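3.2 Arrangement of the table

Each session began from the same kind of layout. The tabletop had a reddish-brown marble pattern with white veins, and the walls behind it were covered with a printed paper of palm leaves. We kept this strong background on purpose, as the homes we visited in Hotville in October were seldom plain, and Kamel and Chraibi had noted in their home diaries that people sort small things in front of curtains, tiles and wallpaper without any complaint.

The objects to be put away were small upright blocks with rounded ends, all similar in width. Their colors were chosen by Amrani so that some pairs are easy to tell apart and some are close, for example gray and light gray. The place for them was a shallow tray at the back of the table. A toolbox and a screwdriver were also left on the table. They did not belong to the task, and we call them bystander objects in the rest of the paper.

A layout is called "open" when at least one block is in the tray and at least one is still outside it. Figure 4 gives an open layout with three blocks in the tray, two dark teal and one pale mint-green, standing together along the left end. Six blocks remain on the marble, and the dark teal one stands a little apart from the others. 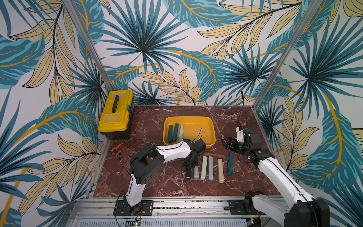 Figure 4. An open layout. Tray with three blocks at the back center, six blocks in front of it, toolbox in the back-left corner.

3.3 Coding of the layouts

From the full collection we selected 392 open layouts. Two coders, Rewi and Lindholm, worked separately and wrote down for each layout which end of the tray was filled, whether blocks of similar color stood side by side, and whether a bystander object was nearer to the tray than the closest block outside it. The coders disagreed on 48 layouts. Most of these cases concerned the color question, and mainly the gray and beige blocks. They were discussed again with Amrani until one code was agreed.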